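Bimanual Leg Assembly Trials, Zernville Cell
Pre-run and in-run inspection checklist, with comments
Method under test: Munasinghe contact search, rev. March
Completed by: Britta Hellwig

Section A. Before power-on

A1. Emergency stop pressed and released, both arms drop to hold. OK.
A2. Joint torque limits loaded from the trial file, not from the demo file. OK. The demo file is still the default on the Wuser controller and should be removed.
A3. Gripper cables have slack at full wrist rotation. OK. Left cable rubs lightly at one extreme of travel. Add to weekly check.
A4. Finger pads clean, no white plastic residue. Wiped before the first run.
A5. Cloth secured at the rear edge of the table. Not OK at first check, re-clamped. Wrinkles are acceptable under the method. A cloth that slides is not.

Section B. Work piece and start state

B1. Stool upside down, seat frame toward the arms. OK.
B2. Sockets free of cracks and burrs. OK.
B3. Loose legs on the right side, within reach of the right arm. OK.
B4. Right gripper closes at the base of the leg, near the corner joint. OK, see figure.
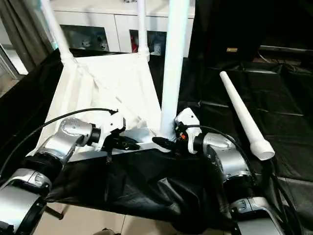

Figure 1. Right gripper at the base of the near leg; detached leg on the cloth at right.

Comment on B4: the search routine assumes a low grasp. In earlier trials with a higher grasp the leg tilted under side load and the contact estimate drifted. Operators should reject any grasp above the lower third of the leg.

Section C. During the run

C1. Side force stays under 40 N. Limit reached twice in 138 runs, both stops clean.
C2. Log rate 200 Hz on both wrists. OK. Jiline logger drops samples if the video preview is open – keep it closed.
C3. Left arm stays clear of any leg the right arm is working on. OK.
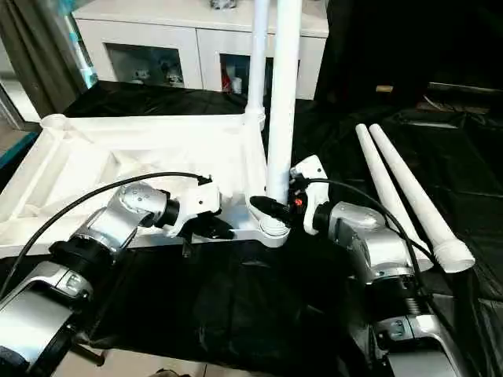

C4. Operator outside the taped line while either arm is enabled. OK.
C5. No hand reaches for a loose leg without a stop. One breach, logged. Operator briefed again.

Section D. Result handling

D1. A run counts as seated only after the pull test. The force signature alone gave false positives on the rear sockets.
D2. First 100 runs used for tuning, the other 38 held out. Do not pool them in the report.
D3. Aborted runs stay in the table with a stop code.

Open items
Default demo file (A2) – open.
Left cable wear (A3) – sleeve ordered.
Pull test fixture needs a new strap before the next series.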